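Tenutent handling cell: progress report to Avau, September

1. Summary

The open day was held at the Gill site on Monday. It was the first showing of the two-arm cell to people outside the project, and counts as the demonstration milestone under the current grant. The cell ran in 3 sessions, each followed by questions. Hugo Sarmiento operated the controls throughout.

2. Demonstration

Visitors were shown the arms working over a table of mixed personal-care goods, with bins and baskets at the far side. The items were chosen for awkward packaging — clear film and bags that crease and reflect light — alongside rigid bottles, which are simpler to grip. Layout was changed between sessions so that no run repeated the one before.
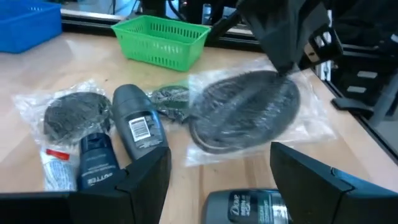 3. Findings

- Bagged items remain the weak point. With the large oval hairbrush, the bag extends past the brush, and the software has to decide which part is worth gripping.
- Roll-on deodorants were presented both upright and on their sides. The two cases need different approach angles, and the switch between them is still slow.
- Both arms can work over the same table, but the shared zone is kept deliberately narrow for now.

4. Visitor comments

Plokum sent 4 staff, who asked mainly about cycle time and cleaning. Their present packing line dates from 2009 and any new cell would have to fit beside it. A written reply is in preparation.

5. Next steps

Grip selection on film wrapping will be retested with 10 new products. No change to the budget is requested — the spare finger sets are covered by the existing allocation.

Last updated: September

Related items
Tenutent cell: safety review notes
Gill site: visitor access and parking
Plokum: packing line requirements
Avau: reporting template for grant holders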